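Unit 4 handout: Planning and budgeting for a two-arm work cell

Read this before you start your equipment plan. The plan is due at the end of April and should fit on four pages, not counting quotes.

Start with the task

Write down what the cell has to do before you look at any catalog. State the size and weight of the heaviest part, how far it travels, and how often the move repeats. A cell that sorts light parts into a bin needs small arms and a table. A cell that loads a press needs a different budget and a different unit of this course.

Most plans that come back for revision started with an arm somebody liked.

What the arm quote covers

Our running case is the Detunlow sorting cell, two small arms at one bench. The quote from Ferora came to $2621 per arm with gripper. It left out:

Power supplies and spare fuses
Mounting plates and screws
Controller boards
Cables longer than the stock length
Shipping, at $158 for the pair

Go through your own quote line by line and mark each item as included, not included or unclear. Write to the supplier about the unclear ones. Keep the reply with the quote, as you will need both when the invoice arrives.

One arm or two

Two arms cost twice as much to buy and somewhat more than twice as much to keep running. They share a work area, so someone has to write and test the rules that keep them apart. Put those hours in the plan. For Detunlow we allowed 81 hours for setup and testing, and that was the line students most often left at zero.

Choose two arms if the task needs both at once, or if one arm can't reach the whole surface. If neither applies, buy one and leave rail space for a second.

The enclosure and the bench

Price the structure separately from the robots. Aluminum extrusion is sold by length and the cutting charge is often listed on another page. The Lemance quote for frame, rail and brackets was $526. Wall panels and the work surface were bought locally and are on a separate sheet.

Check three things on paper before ordering:

Reach. Draw each arm's circle on a plan view of the bench. The bin and the pickup area must both fall inside the circle of the arm that uses them.
Mounting. Both bases should fix to the same rail so they can be moved and squared up together.
Cable path. Measure along the arm with the joints bent, then add slack at the base and gripper. A cable that fits a straight arm can still be too short.

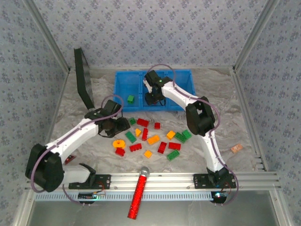
Figure 4.1. Two-arm cell with toy bricks as test parts. Right gripper lowered into the blue bin.

Note in Figure 4.1 that both arms are fastened to one slotted rail along the near side, with the purple cables looped along the outside of the arms. Small electronics sit at the rail as well - budget for covers if your cell will be in a shared room.

Test parts and spares

Toy bricks are fine for early trials. They are cheap, the colors are easy to tell apart, and a dropped one does little harm. List them anyway, and list the real parts you will switch to later.

For spares, plan on one set of gripper fingers and one full cable set per arm. Nghiêm, our second case, skipped the cables and lost nearly two weeks waiting for a replacement.

What to hand in

A one-paragraph task statement
A plan view with reach circles
A cost table with a column for the quote number
An hours estimate for setup, testing and upkeep

Leave tax on its own line.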